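How to run a hands-on gripper table at an open day

We've put on a table at our open day for a few years now, and every time I swear I'll write down what worked before I forget it. So, July 2018, cup of tea beside me, feet still sore, this is me doing it. If your workshop or uni group or library makerspace is thinking of letting the public have a go with hand-held grippers, most of this should carry straight over. If you've got a full arm on a pedestal and a safety cage, some of it will and some of it won't.

I'm assuming you've already got a pair of working grippers with their markers on and a computer that can record from both. I'm also assuming you have one person on your side who knows the software better than you do. Mine is Bartosz Jakubowski, and I'd have been lost without him.

Pick a job people already know how to do

My first year I had visitors stacking little blocks. It was fine, and a bit dull. They'd stack three, say "oh yeah, cool," and wander off to the sausage sizzle. The second year we switched to laundry and the whole mood at the table changed. Everyone has opinions about folding! I had couples arguing at my table about the right way to do a fitted sheet, which I'd only brought along as a joke.

Clothes are good for a demonstration because they're cheap, they don't break, they don't roll under the bench, and they're properly hard for a machine. You can say that last bit to a visitor and they'll nod politely, but once they've tried to line up two trouser legs with a pair of pincers they really get it. Start with tea towels. Move on to T-shirts, then jeans if they're keen. I keep socks for the under-tens, who go mad for them.

Go to an op shop and buy more than you think you need. Check for zips that catch and pockets with old tissues in them (ask me how I know). Plain colours are easier to follow on the screen than busy prints, and you want decent contrast with the tabletop. Blue denim on pale wood is lovely. White tea towels on a white bench are a misery for everyone.

Set up the table the night before

Do it the night before. I know you think you'll do it in the morning.

Put the table where people can get to both long sides, with the computer end against a wall. Run the cables off one side only and tape them down wherever feet will go. We ran ours off both sides one October and I spent the whole day saying "mind the cable" to strangers' children.

Turn off any lamp pointing straight at the tabletop. Overhead light is usually plenty, and shiny patches make it harder for the cameras to read the markers. Then pick up each gripper, wave it over every part of the table while somebody watches the tracking, and note any spot where it drops out. We had one bad corner this year. I put the lolly jar on it and the problem went away, because no one was ever going to lay a shirt on top of the lollies.

Wipe the markers with a dry cloth. Check the screws. Ours work loose over a long day of enthusiastic squeezing, so I keep the little driver on a lanyard round my neck and look like a very niche sort of netball coach.

Teach the grip in under a minute

You haven't got long. People will stand still for a demonstration if it's quick and they can see they're next. My spiel goes more or less like this.

Hold it like a barbecue tong, only looser. Squeeze to close, relax to open. Move slowly on the way in and slowly on the way out — the bit in between can be whatever speed you like. Try not to cover the square markers with your sleeve. And if you drop something, lovely, pick it up again and keep going, we want to see that too.

Then I hand over a tea towel and shut up, which is the hardest part for me. The temptation to coach is enormous. You'll see somebody going for the wrong corner and your whole arm will twitch. Let them go. They work it out, and they're much prouder of themselves when they do.

Bring on the jeans

Once they've done a tea towel or two, offer them the jeans. Jeans are my favourite because one pair of hands isn't really enough to get them sorted, so you get two grippers going and people have to think about where to hold as well as how hard.

Lay them lengthwise along the table, waistband at the far end. Have one gripper take the waistband. The other one takes the hem of a leg, and you want a good gathered pinch of fabric in there, a proper fold of it, not just the very edge. Denim is thick and it'll slide out of a mean little grip the moment anyone tugs. Leave the second leg lying where it is for now. People always want to deal with both legs at once and end up in a knot. 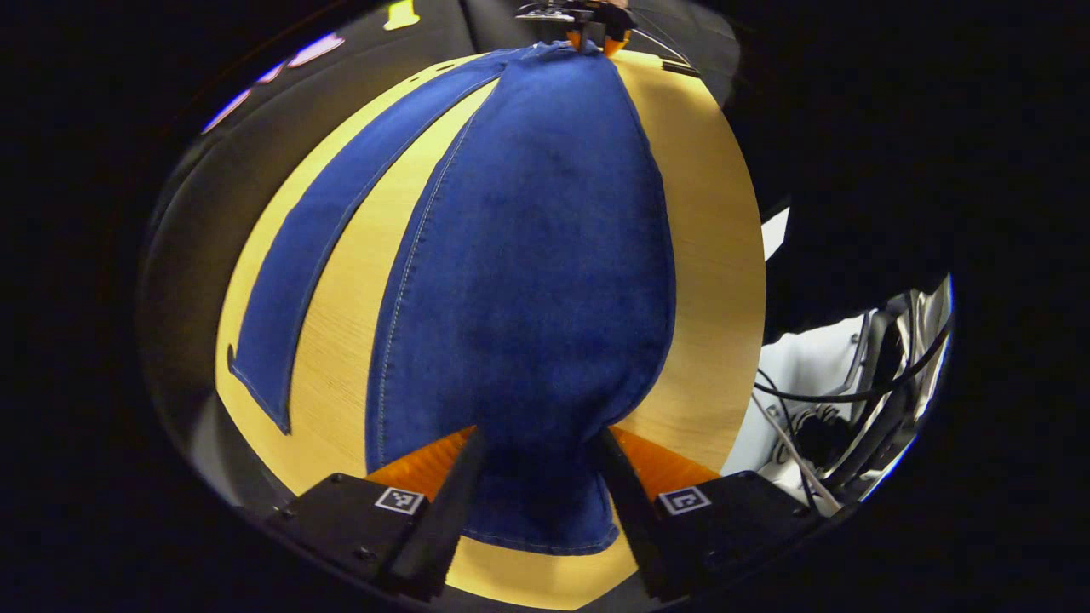

Waistband in the top gripper, one hem pinched in the near one, other leg left lying off to the side.

With both ends held, get them to pull gently apart until the long side seam lies fairly smooth. Gently! I say "like you're helping your nan make a bed." Then lower everything, let go of the hem first, and go back for the loose leg. Bring it over on top of the first, hem to hem. Smooth it by dragging the closed fingers along the cloth. After that it's an ordinary fold, hems up to the waistband and then in half again.

If it goes wrong, it usually goes wrong at the release. The fabric has bunched up where it was squeezed and it springs a bit when you open, so the leg ends up skewed. Show them how to open slowly and back straight out. If it's still a mess, shake the jeans out by hand and start over. No shame in it. I had a retired tailor at the table who needed three goes, and he was muttering in a very professional way the whole time.

Two people, one gripper each, is a great way to do this with families. It's slower and the folds are shocking, and it's the most fun you'll have all day. Put the smaller person on the waistband end. There's less fiddling.

Keep the recording simple

If you're saving the attempts, decide beforehand what counts as one. Ours starts when the garment is flat on the table and stops when the hands are off it. Bartosz set up a foot pedal for start and stop, and it beats shouting across the room by a mile. We name our sessions after made-up towns so we can tell them apart in conversation, and this year's were Donder, Jaretti and Krawczyk, that last one being less of a town and more Bartosz's idea of a laugh.

We logged 76 attempts, and 47 of those were jeans. I was chuffed with that. The rest were tea towels and T-shirts, plus one beanie somebody took off their own head.

Put up a sign saying what you record and what you do with it, in big type, somewhere people will read it before they pick anything up. Ask before you start, every time, even when there's a queue. A few people will say they'd like a go without being recorded, so leave the pedal alone and let them have their go. It costs you nothing.

Have something to show while people wait

A queue with nothing to look at melts away. We put a screen at the end of the table playing back folds from earlier in the day, and it held people surprisingly well. They'd pick a favourite. They'd heckle. One girl watched her dad's T-shirt attempt over and over and laughed harder each time.

Somebody will ask whether the robot will do their washing soon. I say not soon, and then tell them about the trouble with inside-out sleeves, and by then they've usually reached the front of the line. Somebody else will ask whether it's going to take jobs. Have a think about that one before the day and give a straight answer, whatever yours is. People can smell waffle.

Little things worth packing

Spare batteries or chargers for everything. Gaffer tape. A lint roller, as fluff gets into the ribbed pads and they lose their bite. Hand sanitiser at both ends of the table. A stool for shorter visitors, a wide one that doesn't tip. A tub for the clothes that are finished with and another for the ones waiting, in different colours so you're not forever asking which is which. Water, and more of it than that.

We keep the lot in a big lidded crate with TRASTECK written on it, left over from a previous life, and 3761 is the code on its padlock. (It was. I've changed it, before anybody gets ideas about my lint roller.)

Packing up

Copy the recordings off before you touch a single cable. Then copy them again onto something else. Only then start unplugging. Wipe the grippers down, and look over the pads for tears while the day's fresh in your mind. We swapped two out this time.

Give yourself seven minutes with whoever helped, sitting down, and write out what annoyed you. Mine says: bigger sign, fewer T-shirts, move the screen away from the door, bring the other stool. Bartosz's just says "snacks" with a line under it.

The jeans have gone through the wash and they're folded in the crate for next time. By hand, I'm afraid — I wanted to get home.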